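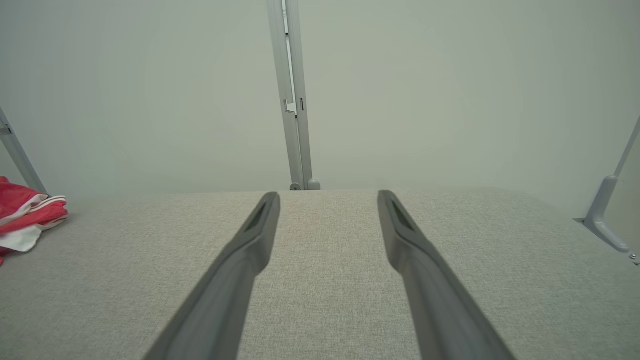 Page 2 of 206

About Rarasine Water Testing

Rarasine is a private laboratory for drinking water, tank water, bore water and irrigation supply. We test for households, farms, small councils and food businesses. The laboratory is at Virnwood, with a sample drop-off counter at Niltum.

What we test

The standard household panel covers pH, conductivity, hardness, turbidity, nitrate, iron, manganese, copper, lead and E. coli. The farm panel adds sodium, chloride, boron and sodium adsorption ratio. Single tests can be ordered from either panel. We do not test sewage, trade waste or swimming pools, and samples of these left at the counter will be returned unopened.

Metals are measured by inductively coupled plasma mass spectrometry after acid digestion. Nitrate is measured by ion chromatography. E. coli is reported as most probable number per 100 mL, with a lower reporting limit of 1. Results below a reporting limit are shown with the "less than" symbol and should not be read as zero.

Sampling

Most odd results start with the bottle. Use the bottles we supply and do not rinse them. The metals bottle contains a small amount of nitric acid; the microbiology bottle contains sodium thiosulfate, which neutralises chlorine. Fill to the shoulder, cap tightly and keep the microbiology bottle chilled -- not frozen -- until it reaches us. It must be received within 24 hours of collection.

For lead and copper, tell us whether the sample is first draw or flushed. A first draw sample is taken after the tap has been left unused overnight. If the form is blank on this point we report the figure without comment.

Our history

The laboratory began as the testing room of the Didenko pump and tank business and became a separate company when outside work overtook the firm's own. Didenko still sends us bore samples and pays the listed price. We hold no share in any business that sells filters, tanks or treatment equipment, and we do not recommend brands.

In the last financial year we received 1,268 household samples. The present building can handle 3,000 a year with the current instruments.

Reports and records

Reports are sent as a PDF. Each shows the method, the reporting limit, the measurement uncertainty and the relevant guideline value. Records are kept for seven years. A result belongs to the client who ordered it, and we will not release it to a buyer, tenant or neighbour without written consent.

Counter hours

Virnwood: 8.30 am to 4 pm, weekdays.
Niltum: 8.30 am to noon, weekdays -- chilled samples by 11 am, please, to meet the courier.

Prices were last revised in April. Page updated August 2026.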